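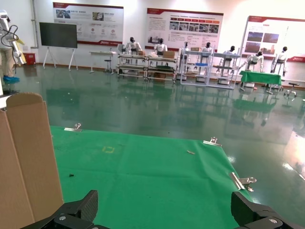 Chapter 10
The Box Before the Packing

Most people start thinking about a carton when they're ready to put something in it, and I was exactly that kind of packer for years. I'd grab a box, fold it up on whatever patch of table was free, and start stuffing. These days I spend a good deal of my time on the surface first. Look at the green cloth in Figure 10.1 and how it's held down with metal binder clips along its edges. I love that little trick! You can buy clips like that in any office store, and a cloth that stays flat makes the rest of the job so much calmer. Notice too that the tall cardboard box stands off to the left with its flap up, so most of the cloth is still free to work on.

Figure 10.1 A clipped work cloth with a carton to one side

In Chapter 9 we chose a box. We measured the item, added room for padding, and looked up the board grade in the Cinura table (keep that table handy, you'll want it again in Section 10.3). Now we get to the part I enjoy most, which is getting the box ready to receive things. My first teacher in this trade was Valentyna Tkachenko, who ran the packing floor at Boiko, and she made me fold 200 empty cartons before she let me near a single product. I sulked through the first 199. By the last one I could feel when a crease had gone slightly off line, before my eyes caught it, and I've been grateful to her ever since.

So let's talk about flaps. A regular slotted carton has four on top and four on the bottom. The shorter pair are the minor flaps and the longer pair are the major flaps, and the minor ones always fold in first. Each flap turns on a crease, also called a score line, where the board has been pressed thin so that it bends in one place. Fold a flap against its score and the outer paper can crack. Fold it too many times and the crease goes soft – still usable, but I wouldn't stack anything heavy on it.

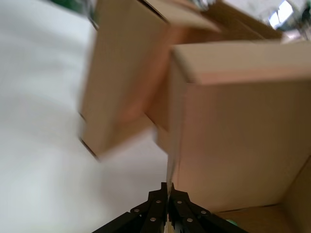 Figure 10.2 Open corrugated carton, with a fold across the inner face of one flap

A fold across the middle of a flap is worth stopping for. The score line belongs at the base, where the flap meets the wall. If you find another bend farther out, press along it with your thumb. Does the board spring back? Then tape over the bend when you close the box and carry on. If it feels limp, set that carton aside for light goods (pillows, lampshades, the stuffed bear nobody will part with). Run your hand along the rim of each wall as well, where the flap turns. A good rim feels firm from corner to corner.

Over 4,000 cartons went through the Cetetti warehouse in the October I worked there, and the damaged ones nearly always came back with trouble at a flap or a corner. We'll go through those returns in Section 10.4.

Before you read on

Find an empty carton at home and stand it open on a table. Fold the top flaps in and out twice, minor flaps first. Write down which crease feels softest, and keep the carton. You'll need it for the Wultira tape exercise at the end of the next section.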